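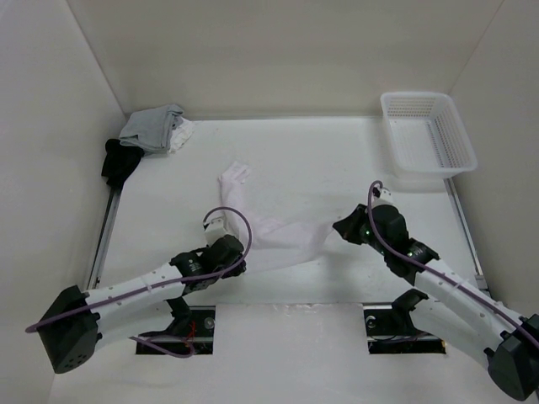
A white plastic basket and a small assortment of clothing.

Care and Storage of Headphones in the Home
Household Advice Sheet, Udbridge Consumer Advice Service
Revised 11/6/18

This sheet gives general guidance on the cleaning, charging and storage of headphones and earphones used at home. It applies to wired and wireless models. Where the maker's instructions differ from the advice given here, the maker's instructions should be followed.

Before cleaning

Switch the headphones off and disconnect them from any charger, telephone or music player. Wireless models should not be cleaned while charging. Remove any detachable cable and set it aside. If the ear pads are designed to come off, remove them gently, working round the edge with the fingertips. Knives and screwdrivers should not be used, as they can tear the pad or mark the plastic ring that holds it in place.

Ear pads and headband

Wipe the pads with a soft cloth that has been dampened with water and wrung out well. A drop of mild washing-up liquid may be added to the water for pads with a smooth finish. Wipe again with clean water and leave the pads to dry at room temperature, away from radiators and direct sunlight. Fabric pads may need to be left overnight.

Pads should not be put in the washing machine or tumble dryer unless the maker states that they are washable. Household bleach, furniture polish and window cleaner are unsuitable for all types of pad.

The inside of the headband collects hair products and should be wiped at the same time as the pads. Pads that have begun to flake or split cannot be restored by cleaning and should be replaced. Replacement pads are sold by size, and the outer width of the old pad should be measured before ordering. Readers are advised to keep the old pads until the new ones have been fitted.

Earphones and silicone tips

Take the tips off the earphones and wash them in warm soapy water. Rinse and dry them fully before putting them back. The earphones themselves must not be placed in water. Hold each one with the mesh facing downwards and brush it lightly with a dry, soft toothbrush kept for the purpose, so that loosened wax falls away from the opening. Pins and needles will damage the mesh.

Foam tips do not wash well. Wipe them lightly with a dry cloth and replace them when they no longer spring back after being squeezed.

Cables and plugs

Cables last longer when they are coiled in wide, loose loops. Winding a cable tightly round a telephone or music player strains the wire where it enters the plug, and this is the point at which most breaks occur. Fasten the loops with a fabric tie. Elastic bands leave a sticky residue on rubber coverings after a time.

When unplugging, grip the plug itself and pull straight. If the sound crackles or is heard on one side only, wipe the plug with a dry cloth and try a second cable, if the cable is detachable, before deciding that the headphones are faulty.

Charging

Use the cable supplied or one of the type named in the instructions. Headphones should be charged on a hard surface and should not be covered by bedding or cushions. Do not charge headphones that are damp or whose casing has swollen or cracked.

Wireless headphones that are to be put away for several weeks should be left partly charged. Those put away after the summer should be taken out and topped up in January. A battery left flat for a long period may not accept a charge again.

Storage

A rigid case gives the best protection in a bag or drawer. At home, a wide, rounded hook or stand will keep the headband in shape. Narrow hooks and nails press a groove into the padding. Bathrooms and window sills should be avoided.

Small parts, such as spare tips and adaptors, may be kept in a lidded jar or tin. These parts present a choking risk and should be stored out of the reach of young children.

Disposal

Wireless headphones contain a battery and must not be placed in the household bin. They may be taken to the small electrical items point at the Udbridge recycling centre, Bay 2. Wired headphones are accepted at the same point. Remove any case or pouch and place it with general waste unless it is fit to be passed on.

Related sheets
Sheet 49: Looking After Radios and Portable Speakers
Sheet 56: Extension Leads and Adaptors in the Home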